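Sorting before lifting: Asabe Bashir on what robots can pick up

Asabe Bashir has spent most of her working life on grasping, the part of robotics that deals with getting hold of a thing and keeping hold of it. She runs the manipulation program at Dolleo, a small firm in Okwood that does contract work on parts handling and returns sorting. We spoke on a Wednesday, mostly about whether the machines are ready for ordinary chores.

Her answer depends on the chore. Moving identical cartons from a conveyor to a pallet is, in her view, a settled problem. Clearing a child's bedroom floor is still open.

"People ask me about dishes and laundry," she said. "I ask them how many different shapes are in the sink. If the answer is one, we can talk."

The difficulty is variety. A gripper tuned for rigid boxes will squeeze a soft toy until it slips sideways, and a ball offers two fingers very little to hold. Clear plastic is a separate trouble. Depth sensors tend to see through it or return noise, so the planner has no reliable surface to aim at.

Dolleo's current trial, known internally as Carport, uses a test set of 80 household and toy items. In the last full run the system made 910 attempts. Of the first 392, it completed 379 with the item lifted and placed in the correct bin. Bashir does not like that figure quoted alone.

"Those were the easy ones. We ordered the set by difficulty, so of course the early part looks good. The later part is where you find out what you've built, and I'm not happy with it yet."

Bin walls cause more failures than she expected when she started. An item lying against a side leaves no room for a finger, and the arm must either nudge it toward the centre or approach at an angle. The Iyer planner, which her team adopted in December, scores each candidate grasp for wall clearance before it scores anything else. It is slower, and she considers the trade acceptable.

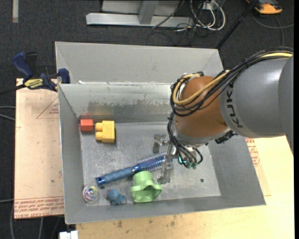 A KUKA arm with its gripper at the head of a blue hairbrush. Other items in the metal bin include a yellow building block and a clear ball.

A hairbrush is a useful middle case. "It's long, so you have choices. But the handle and the head behave differently. Bristles give a bit, and the camera reads them as a fuzzy surface. Grip too near one end and the whole thing wants to swing."

Asked about shop-floor work, she was more positive. Kitting, bin clearing and returns sorting can be done now where the range of goods is known and a person is nearby to deal with the leftovers. She would not sign off on an unattended night shift.

For the home, she declined to name a year. Cost is one obstacle and speed is another. A person can empty a toy box onto a shelf in a couple of minutes while talking on the phone.

"I have a robot lab and I still tidy up by hand," Bashir said. Her next job is a revised set of fingertips with a softer pad, which go on the arm once the present run is finished.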